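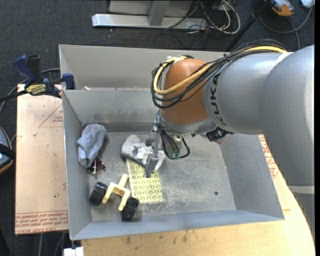
Odds and ends in the sorting bin: a patterned mat, crumpled cloth and a toy wheel assembly.

How to sort a bin of odds and ends

I love a good junk bin! Tip everything into one big shallow bin with sloped sides and you can see what you've got at a glance – small parts slide down to the middle, and none of them roll off the table. My last sort came to 166 pieces and took 55 minutes, and I enjoyed every one of them.

1. Fix the bin in place. Use 2 bar clamps on the table edge. Put a sheet of cardboard beside it for things you've already picked out.

2. Start with soft stuff. Rags and odd socks hide small parts, so lift each one, shake it over the bin and drop it in the wash pile.

3. Pull out flat things next – mats, cards, scraps of sheet.
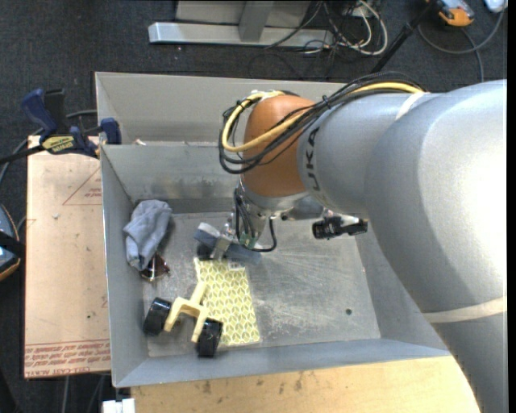

4. Now the fun part, toys! Keep wheels on their axles if they're still attached, and bag loose ones together. I use the small Pluva zip bags, 11 to a pack.

5. Leave the tiny plastic bits for last. If you can't name a piece after a few seconds, it goes in the mystery jar (mine is an old Leckie jam jar, and it's nearly full).

Wipe the bin floor before you tip in the next load.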